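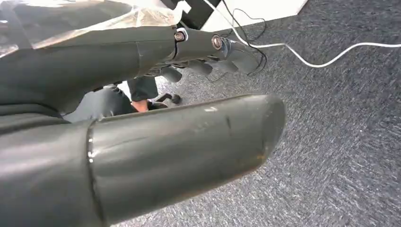

Tralludton, November

Chapter 5
Writing a Scenario for a Train Simulator

In the chapters before this one we drove trains on routes which other people had prepared. We learned how to start, how to brake and how to read the signals. Now we change our chair, so to speak, and become the person who prepares the work for the driver. This work is called scenario writing, and it needs patience more than it needs knowledge of computers.

A scenario is a small plan laid over a route. The route gives the track, the stations and the hills. The scenario says which train you drive, at what hour, in what weather, and which other trains you will meet. The same route can carry very many scenarios, and they can feel quite different from one another. A morning goods train which waits in every loop has little in common with a late express on the same rails.

5.1 The timetable comes first

Many beginners place their trains on the map first and think about the times afterwards. I did this also, and I lost many evenings. Please take a sheet of paper and draw the line as a column of station names. Beside each name write the time of arrival and the time of departure. Do this for the player's train, and then for every other train which shares the track with it.

In this chapter we will use the route from Hindari to Olmedo. It is single track for most of its length, with passing loops at four stations. The player's train is number 342, a stopping passenger service which leaves Hindari at 6.10 in the morning. Two other trains come towards it. One is a goods train and the other is an empty passenger set going back to the depot at Fuvo.

Look at your sheet and find the places where the trains must pass. If two trains meet on the paper between stations, they will also meet there in the simulator, and the signals will hold one of them for ever. Move the times until every meeting falls inside a loop.

5.2 How much waiting is fair?

Salamatu Ekwueme, who tested the scenarios for this book, used to write the length of each stop in red on my drafts. Her rule was that a driver may be asked to wait five minutes at one place, if there is something to watch for, such as the headlamp of the other train. A longer wait should be shortened, or the player should be told of it in the opening message. I have kept her rule in all the exercises.

Before you continue, check that you have:

the Hindari to Olmedo route installed
a blank timetable sheet
a saved copy of the practice scenario from Chapter 4

In the next section we place the first train at Hindari and give it its instructions.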